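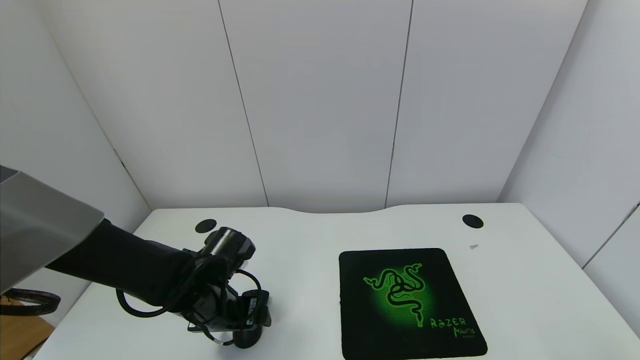 Category: Data collection > Booths and rigs > Solved

Ticket: left arm episodes being thrown out by the checker, mouse pad task
Opened by: Percy Chávez
Status: closed 16 Jan 2024

Hi all, me again. I'm on the mouse pad task in the white booth and the checker keeps binning my episodes. I did 65 before lunch and it rejected 23 of them, every one with the same message: "wrist jump at start". Nothing looks wrong to me when I play them back! The arm sits there, I take the controls, off we go, the pad gets moved, I stop. I've done this task in the other booth with hardly any rejects, so I'm a bit fed up.

Things I'd already tried before bothering you:

- restarted the recorder (twice)
- logged out of Stilata and back in
- ran the arm's zeroing routine
- swapped the left hand controller for the spare

No change from any of it, though the spare controller does have a nicer trigger and I'm keeping it.

Reply from Cúc Từ

Hiya Percy, had a look at four of the bad ones. The jump is real, it's just tiny and it's over very quickly, so you'd never spot it at normal speed. In the first few samples the wrist angle reads one value and then hops to another with nothing in between. Could you send me the start of a good one and a bad one from the same run? And can you tell me where you park the gripper before you press record? Down near the desk, or up high?

Percy

Down near the desk, fingertips pointing at it. I thought that was what the task sheet said? I've put both files in the Pokemine folder, the good one is the one with "ok" on the end.

Cúc

Down is fine, the sheet does say that. Right, compared them. In the bad one you start recording and then take hold of the controller. In the good one you've already got hold of it. When you grab it, the wrist snaps to wherever your hand is, and that's the hop. The other booth has the older build, which waits until you're holding the controller before it starts saving. Yours was updated last week and I think that setting went back to its default – I'll ask Vinh.

Vinh Hoàng

Yep, my fault, sorry both. The update wiped the "wait for grip" option. I've turned it back on for that booth. Percy, can you do a short batch and tell me what you get? Please vary where the pad starts as well. The last set had it square to the front of the desk nearly every time, and the model has got very good at that one spot and pretty hopeless at anything else. Turn it a bit, shove it further back, put it near one of the cable holes, whatever you like so long as the arm can still get to it.

Percy

Done a batch with the option on, no rejects at all, lovely. I've been turning the pad a different amount each go and it's made the whole thing less dull, to be fair. One question though – do I need to redo the bad ones from this morning, or can they be trimmed?

Cúc

Trimmed! I'll chop the first half second off each and put them through the checker again. Don't redo anything.

Later: all of them passed after trimming. That brings the task to 176 good episodes out of the 316 we want. Closing this, shout if the wrist thing comes back.

We use cookies to keep you signed in and remember your ticket filters. Accept all | Manage settings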